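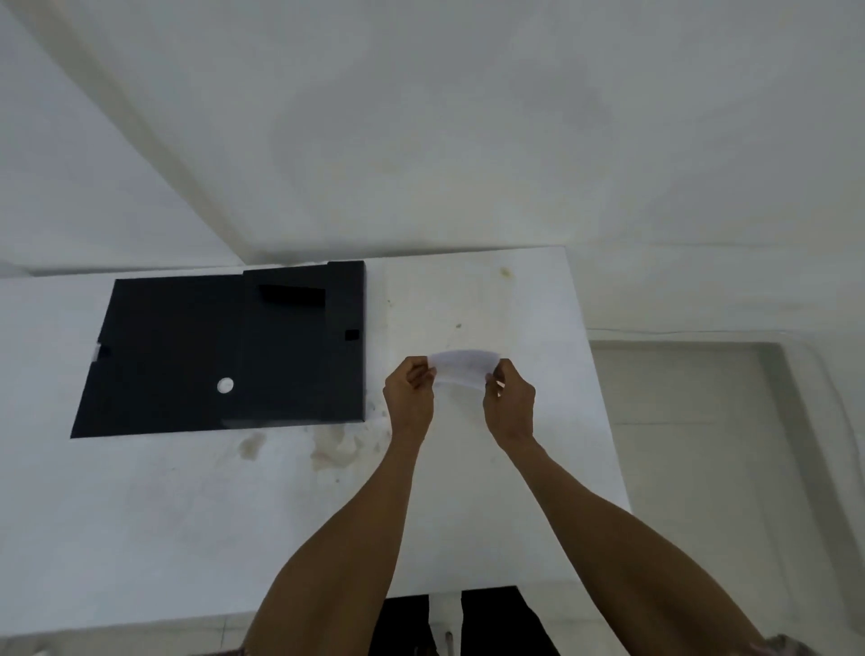
**Packing table check — foam inserts and cover sheets**

Site: Grellthorpe, back packing room
Product line: Stivia
Checked by: Thư Ung
Date: Tue 1 November
Job number: 555

Marks used: **OK** = fine as found. **FIX** = needs work, table can stay in use. **STOP** = don't pack on this table until it's done. **N/C** = not checked this time.

Comments go under the line they belong to. If a line is OK and there is nothing to say, leave it blank.

## 1. Table surface

- [x] Top is level and doesn't rock when leaned on — **OK**
- [x] No cracks, chips or raised edges — **OK**
 - Scuffed, as you'd expect from the use it gets. I ran a glove over it and nothing snagged.
- [ ] Surface clean, no stains or residue — **STOP**
 - Brownish stains and smudges near the front edge of where the tray sits. They look like water marks, blotchy with darker rims. There is also a small tan spot near the far right edge.
 - I couldn't find out what was spilled. Please treat it as unknown and don't put bare parts or sheets down on it.
 - Wiped with a damp cloth. The lighter patches faded, the rims did not. Needs the proper surface cleaner and a second look when it has dried.
- [ ] No loose grit or specks in the work area — **FIX**
 - A few tiny dark specks on the open part of the table. I picked up what I could with tape. They could be foam crumbs, see 2.6.
- [x] Nothing stored on the table that isn't part of the job — **OK**

The surface line was also a FIX in February. The note from then says "stain by left side, cleaned." I can't tell whether it is the same mark coming back or a new one. The February sheet has no sketch with it, so from now on please draw the location in the box on the back of the form.

## 2. Foam insert tray

- [x] 2.1 Correct tray for the job — **OK**
 - Black foam, checked against the outline card.
- [x] 2.2 Lies flat, no curl at the corners — **OK**
- [x] 2.3 Raised block firmly attached — **OK**
 - Pushed it sideways from each direction. No movement, no gap at the glue line.
- [x] 2.4 Rectangular recess clear to the bottom — **OK**
 - Look straight down into it with a flashlight. Black foam in a black pocket hides things, and feeling around with a fingertip misses the corners.
- [x] 2.5 Round hole goes all the way through — **OK**
 - You should see the table through it.
- [ ] 2.6 Notches cleanly cut, no torn or hanging foam — **FIX**
 - Right-hand notch is good. The left-edge one sheds a little when rubbed. Trim it with the small scissors and go over it with the lint roller.
- [x] 2.7 No shine, hard spots or tacky areas — **OK**
 - The lower edge looks lighter at an angle. It feels the same as the rest of the foam, so I put it down to the light.
- [ ] 2.8 Underside clean — **STOP**
 - Didn't pass. The tray was close enough to the stained part of the table that I turned it over, and there was a faint brown line along one side. The tray is now on the quarantine shelf with a tag. Use a fresh one from the Shukla box.

Spare trays on the shelf: 9, all still in their bag. No reorder needed yet.

## 3. Thin cover sheets

- [x] Sheets handled by the ends only, one hand at each end — **OK**
- [x] Gloves changed at the start of the shift — **OK**
- [ ] No creases or crumpled edges — **FIX**
 - Edges were a bit crumpled on the sheets I looked at. Light crumpling is allowed as long as it stays out of the middle. Anything with a hard fold goes in the scrap tub.
- [x] Markings readable and the right way around — **OK**
 - The markings show through from behind, which makes it easy to lay a sheet face down by mistake. Read them before you set it down. If they read backward, turn it over.
- [ ] Sheets stored flat and covered — **FIX**
 - The stack was in an open folder leaning against the shelf. That is probably where the crumpled edges come from. I moved it to the flat drawer, second from the top. Please put it back there at the end of the day.
- [x] No sheets left lying on the table — **OK**

Scrapped today: 2 sheets, both with folds across the middle.

A question came up about letting the sheet sag or bow while carrying it. A shallow bow is fine and can't really be avoided with something this thin. What we don't want is pulling it tight, because it stretches at the grip and then won't lie flat in the box.

## 4. Room

- [x] Walls near the table clean, no flaking paint — **OK**
- [x] Lighting even over the work area — **OK**
- [x] Door closes fully and stays closed — **OK**
- [ ] No drips or damp above or beside the table — **N/C**
 - I looked up and saw nothing, but it hadn't rained for several days. Somebody should check again after wet weather, given what's on the table. Until then I'm leaving this one open.
- [x] Walkway behind the packer clear — **OK**
- [ ] No food or drink in the room — **FIX**
 - There was a cup ring on the window sill in the hall, outside the room. Not a finding for this table, but I'm writing it down. The sign on the door has come loose at the bottom and is easy to miss when the door is open.

## 5. People and handling

- [x] Packer can reach the far side of the tray without leaning on the table — **OK**
- [x] Sleeves and cuffs kept off the foam — **OK**
- [x] No rings, watches or bracelets over the work area — **OK**
- [x] Scissors stored closed, in the holder — **OK**
- [ ] Cleaner bottle labeled and in date — **FIX**
 - Labeled, but the date has rubbed off. Replace it, and write on the new one in the black paint marker. The ordinary marker doesn't survive the cleaner.

## Actions

| Item | What | Who | Status |
|---|---|---|---|
| 1 | Clean stains with surface cleaner, let dry, recheck | Day shift | Open |
| 2.6 | Trim left-edge notch if the tray is ever released | Day shift | On hold, see 2.8 |
| 2.8 | Replace tray, keep old one tagged | Thư Ung | Tagged, replacement not unpacked |
| 3 | Keep sheets in flat drawer | Everyone | Moved |
| 4 | Check for drips after rain | Facilities | Open |
| 4 | Refix door sign | Facilities | Open |
| 5 | New cleaner bottle | Stores | Open |

That leaves 2 STOP items, the surface and the tray underside. The table is out of use for Stivia packing until both are signed off. Dry cartons can still be folded there, as long as they stay away from the marked patch.

## Comments from the shift

*Does the stop apply to the other table as well?*
No. That one has its own sheet and passed. Use it for Stivia in the meantime and take the flat drawer's top folder with you — it has the outline card in it.

*Could we put a mat down over the stain and carry on?*
Please don't. A mat hides the patch and we would be back to guessing whether it's growing. Hirport also asks for packing on a bare, wipeable surface in the job notes, and a mat would need its own line on this form.

*The tape for lifting specks leaves a film.*
Use the low-tack roll, the blue one. I used it today and checked the spot against the light afterward. No film that I could see.

*Can the tagged tray be washed?*
Not yet. I'd like to know what the line is first. If it's only water marking it can probably be wiped and kept for practice packing, but it won't go back to customer work.

## Recheck

- [ ] Stains gone, or no longer transferring to a white wipe
- [ ] New tray unpacked, items 2.1 to 2.8 gone through again
- [ ] Location sketch added on the back
- [ ] Drip check entered, even if nothing was found

Recheck signed by: ____________________

Leave the white wipe in the envelope with this form, folded with the used side in.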